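Soft fingers, hard numbers: two weeks of gripper trials at Vimatside 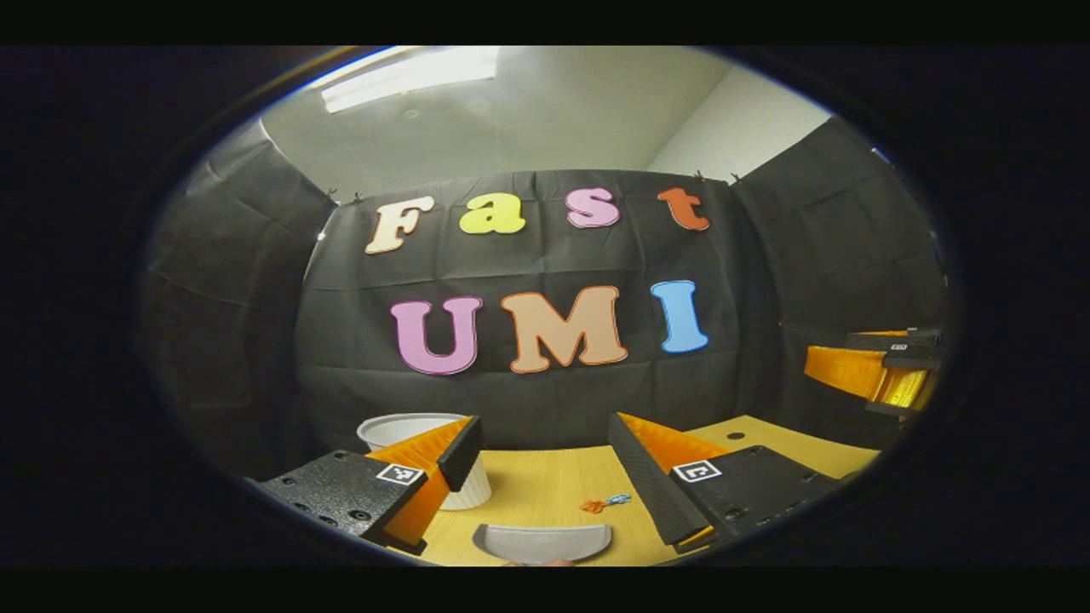
Three sets of fingers, one table, a deadline that had already moved once. That was the brief when Noelia Montes took over the bench at Vimatside, and she had no patience for a slow start. Fingers went on, fingers came off. Notes on the back of delivery slips.

The question is simple enough. Hand-held grippers are cheap to build and quick to teach with – you pick it up, you do the task, the camera sees what your fingers see. But which fingers? Ribbed and soft, or stiff and flat? Everyone in the building has a view. Chun-yin Kao wanted stiff. "I know where a stiff finger is," he says. "A soft one, I have to guess."

Montes wanted soft. She mostly got her way, and the log backs her up, more or less. 319 grasps over the two weeks, cups and dishes and little bits the size of a fingertip. The ribbed fingers hold a cup well and forgive a bad approach. Come in crooked and they bend with you. The stiff pair, printed to a Penix pattern, shoved the cup along the table more often than anyone liked.

Small flat things are another story. Soft tips splay out when you push down on wood, and the thing you want slides under the pad. Kao was rigth about that one. His fix was a thinner pad at the tip, cut by hand with a craft knife. Ugly. Works.

Then the cameras. A wide lens shows both fingers and most of the table, and it bends every straight line doing it. Hugo Bravo tried a narrower one from Costa for three days. Cleaner picture, but the second gripper kept dropping out of view during two-handed jobs, so back it went. The markers on the finger plates matter more than the lens, he thinks. Lose sight of one and the opening width is a guess. He moved the light twice becuase of glare.

Controllers got the least time. Yung-ching Ng ran recorded motions on a Noller arm and found the lag worse than the fingers ever were – around 10 milliseconds he couldn't account for. Turned out to be a cable hub. Half a day gone.

What next? Covadonga Vallejo, who signs for the parts, has approved one more batch of ribbed fingers with Kao's thin tips. The target is 1000 clean grasps, both hands, same table. Montes wants heavier dishes in the mix. Bravo wants a second lamp. Ng has ordered a new hub and taped a note to the old one: do not use.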